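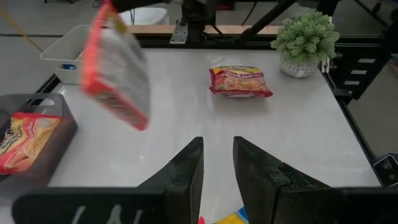 2019-09-26. Los fideos, por fin

Querido diario (o cuaderno, que lo de querido me sigue dando un poco de vergüenza): he pasado la tarde ordenando sopas instantáneas. Así de emocionante es mi vida desde que me mudé a Rostham. Llevaba desde julio diciendo que un día me ponía, y cada vez que abría el armario de arriba se me venía encima un paquete, lo volvía a meter de un empujón y cerraba la puerta muy deprisa, como si no me hubiera enterado.

La culpa es de la tienda de Kyei, que los pone de oferta junto a la caja y yo no sé pasar de largo. Hoy el ticket decía 204 y me quedé mirándolo un buen rato, porque yo había entrado a por detergente. ¡Y me olvidé del detergente! Al volver a casa pensé que ya estaba bien, que si seguía comprando por lo menos iba a saber qué tenía.

El plan era sencillo: sacar los paquetes a una superficie despejada, mirar los sabores y repartirlos en recipientes. Picantes por un lado, suaves por otro, y los que no me gustan aparte para regalarlos. Una mesa blanca es lo mejor para estas cosas, con los envoltorios rojos y amarillos no hay manera de perder nada. Lo que sí se pierde es el tiempo, porque me pongo a leer las instrucciones de cada uno y todos dicen lo mismo: agua hirviendo y 3 minutos. Yo los dejo cuatro. Me gustan blanditos, qué le voy a hacer.

Lo de elegir dónde va cada cosa me dio más guerra de la que pensaba. Un cuenco es cómodo porque metes la mano y coges el que toca, pero los paquetes son cuadrados y el cuenco no, y al final acaban de pie, torcidos, haciendo esquina. En una bandeja se ven mejor y ocupan el doble. Los recipientes pequeños son monísimos y no cabe nada. Y luego está la planta, una suculenta artificial que yo quito de en medio siempre que limpio y que siempre vuelve a la esquina, porque sin ella la mesa me parece tristísima.

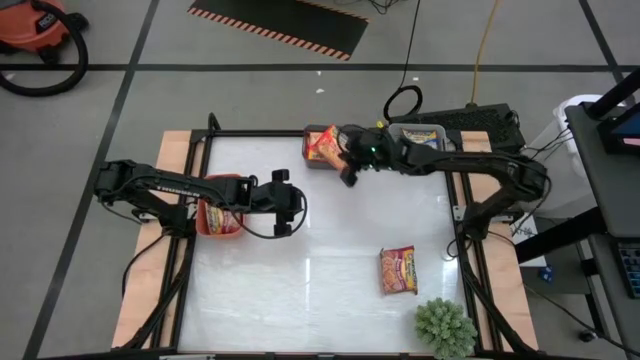
¿Y qué hago con los que no caben en ningún sitio? Van a una bolsa de tela colgada detrás de la puerta, y esos son los primeros que me como, sin mirar el sabor.

A media tarde me llamó Adjoa Wumbei para preguntarme si me apuntaba a lo del mercadillo de Flustden. Le conté lo que estaba haciendo y se rió tanto que tuve que apartar el teléfono. Luego se puso seria y me dijo que los guardara en vertical, como los libros, con el nombre hacia fuera. Ella lo hace así con las infusiones y tiene un cajón que da gusto abrirlo. Le dije que mi armario no era un cajón y me contestó que eso ya era cosa mía. Quedamos en que le guardo unos cuantos de gambas, que yo no soporto, y ella me trae una planta de verdad — ya veremos cuánto me dura.

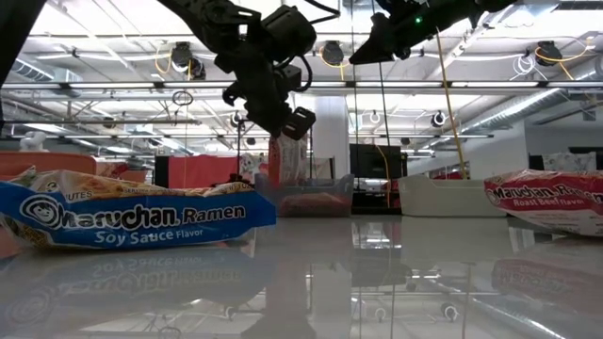
Con los sabores tengo mis manías y hoy me he dado cuenta de que son bastantes. El pollo me aburre, el queso me parece un error, y los muy picantes los compro por valentía y luego no los abro. Los que de verdad me acabo son los de siempre, como el Maruchan azul y blanco de salsa de soja, con esa carita metida en la primera letra, que me pone de buen humor incluso antes de calentar el agua. El de Roast Beef, con el envoltorio rojo y blanco, lo dejo para cuando hace frío, con un huevo y cebolleta por encima. A los dos les tengo reservada la parte de delante del armario, y el cajón transparente lo quiero para ir metiendo los que estén a punto de caducar, así los veo sin abrir nada.

Me quedan por etiquetar los recipientes. Compré en Vomow un rotulador que en teoría escribe sobre plástico y se borra con el dedo en cuanto lo tocas, así que mañana probaré con cinta de papel. Conté los paquetes al final, por curiosidad: 33, casi todos de soja. Después de tanto fideo he cenado una tortilla y he apuntado detergente en la mano, con el rotulador ese, que en la piel sí que no se va.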